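Cirnus bench kit: README for the equipment plan and sample recordings

Contents

plan/ holds the equipment list and the spending plan for a two-arm tabletop station.
recordings/ holds the sample episodes made on the station we have now.
quotes/ holds supplier quotes, with names and account numbers taken out.
notes/ holds meeting notes and the maintenance log.

Maintained by Bianka Dudás (plan and quotes) and Katalin Gulyás (recordings and log).

What this is for

We were asked to plan a second station to sit alongside the first. The files set out what we would buy again, what we would leave out, and which costs we missed the first time round. The recordings are included so that anyone reading the plan can see the sort of work the equipment has to do.

It is a working plan. Prices change and the quotes folder is the place to check them. If a figure in this file disagrees with a quote, use the quote.

Budget lines

All amounts are in pounds and exclude VAT.

Arms, pair: priced by quote only. See quotes/arms. Both arms should come from the same batch, as we had trouble with mismatched firmware.
Grippers and spare fingers: 3000. This covers one full spare gripper and a box of fingers.
Table, mounts and floor fixings: 2000.
Cables and cable guides: take from the mounts line if there is money left, otherwise from running costs.
Task items (letter blocks, trays, bags of small objects): running costs.
Computer and storage: shared with the first station for now.

The gripper line looks high next to the table line. Fingers are the part we replace most, and the supplier has a minimum order. Veltach quoted for the mounts and Mogensen for the table. Either could do both jobs, but the split was cheaper when we asked in July.

Delivery on the grippers was around 29 working days last time. Plan for that before booking anyone to do the set-up.

Task items

Most of the sample episodes use cheap things from toy and stationery shops. They don't need a purchase order, but they do need to be bought in matching sets. A replacement block of a slightly different thickness may not seat in the tray, and then the whole set has to be retired.

The spelling task is the one we use for acceptance. The arms pick up lowercase letter blocks and place them in a slotted wooden tray to make a word, working from left to right. It asks for a small, accurate placement from both sides of the table, so it is a fair test of whether the mounts are stiff enough and whether the arms can reach the middle without getting in each other's way. The sample word is "robot", with "rob" in the tray and the second "o" and the "t" still out on the table. 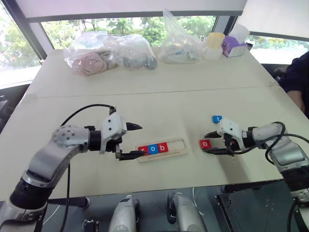
Table and mounts

The present table top is two panels with a seam across the middle. For the second station we have asked Mogensen for a price on a single top as well. The difference is in quotes/table. If the single top will not fit in the lift, the two-panel version is acceptable, provided the joint is level to the touch along its full length.

Leave space at the far side for items waiting to be used. The plan allows a strip there that is not counted as working area.

Cables

Cables were not on the first equipment list at all. Each arm needs enough slack to reach across to the other side, and that slack has to go somewhere. Please order guides with the arms. Adding them later meant taking both arms off their mounts.

Recordings

Each episode has a folder with video, joint positions and a short text label giving the task. Labels are written by the operator straight after the episode and checked by Katalin. Folders ending in _x were stopped early and are kept for the log only.

People sometimes come into view beside the table. Anyone working near the station is told about the recording, and episodes are removed on request.

Known gaps

No price for a service contract. Skoltach has been asked and has not replied.
No allowance for electrical work at the new position.
The log does not cover the first weeks of use, so finger wear is probably understated.
Light from the windows changes through the day. Blinds have been suggested but are not in the plan.

Changes

Send corrections to Bianka with the file name and the line. Please don't edit the quotes folder directly. New quotes go in as new files, and the old ones stay where they are.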